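四月，下午，装机台

先记一笔免得又忘：零件托盘的事总算定下来了，就用灰色那块。之前拿Clurnura的泡沫垫凑合过一阵，CPU放上去老是歪，内存条还会往下溜，拿的时候得用指甲抠（抠过的都懂！）。现在CPU有自己的方坑，内存横着躺进长槽，硬盘和板卡竖着插，一眼就看得出还有什么没装。

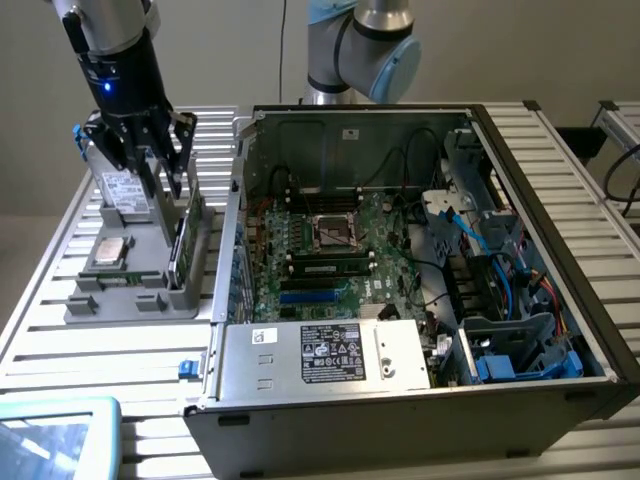 托盘与侧放的塔式机箱，CPU座还空着。

这台是Dell的塔式机，工单上我写的代号是Yurt，别跟上回那台Mesham搞混了，那台的螺丝还在我抽屉里，一共13颗，谁要动它先来找我拿。机箱还是老规矩，侧着放，侧板拆掉，电源那头朝外。Ilgın上午过来看了一眼，问我为什么不把电源也卸了，我说卸了还得重新理线，那堆线我是真不想再碰第二遍……她说那你自己看着办。行，我自己看着办。

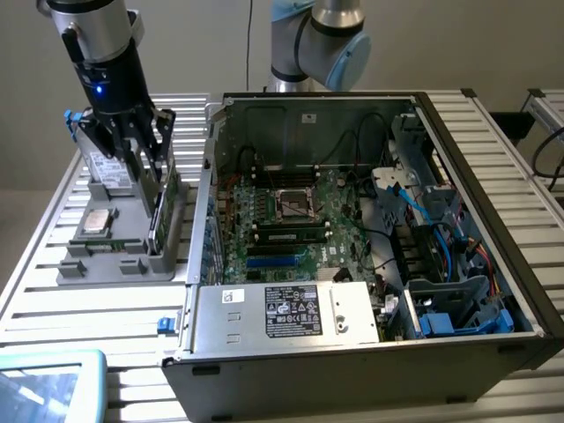

装的顺序我跟Tianyou Shi吵了两句，也不算吵吧。他习惯先插卡再上CPU，理由是卡大，先占好位置心里踏实。我还是想先CPU，压好杠杆，再补内存，卡和硬盘最后。他那个办法在小机箱里我试过，手背蹭散热片蹭得通红，不推荐。最后说好两种各跑3遍，记时间，按慢的那遍算。表格我建在Sametti共享盘里，文件名带58的那个，别往旧表里填，旧表的公式是坏的，我改了两次都没改好。

另外内存槽的编号我又查了一次手册，还是看得头晕。板子上的丝印太小，趴着看又挡光，干脆拿纸胶带在外面标个号好了，下次谁有空谁贴（多半还是我）。

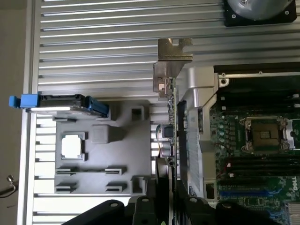 硬盘架这边我要多唠叨几句。蓝色的拉片和卡扣看着结实，其实别硬掰，先看清是哪一头扣着再使劲。我以前掰断过一个，翻遍了备件箱才配上颜色差不多的。还有灰塑料支架上那些方柱子和卡脚，装之前拿手摸一遍，有毛刺就先修掉，修完吹一吹再往里放。风扇附近的线也要捋开，捋完轻轻拨一下扇叶，听听有没有刮线的声音。这一步写进清单了，在第二页最底下，字有点挤，将就看。

Ilgın还提了个好主意：把线按颜色拍照存档，收工以后对着照片复原。我举双手赞成！就是照片得有人整理，共享盘里已经堆了1000张没改名的，看着就头疼。
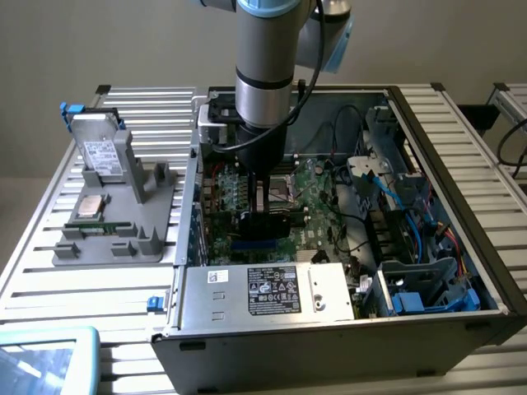
装机台记录本　第58页

接着写。桌面是铝型材的，一条一条的缝，小螺丝掉进去特别难捞，所以拆下来的螺丝一律先进磁吸碟，别图省事放桌上。我今天说了别人两次，转头自己就放了一颗在桌上，被Tianyou逮个正着，认了。

待办：
纸胶带标内存槽
磁吸碟再买一个，要带盖的
问Ilgın那批硬盘的标签要不要统一朝外
Mesham的螺丝归位
导热膏快见底了，剩的那点先别用，等新的到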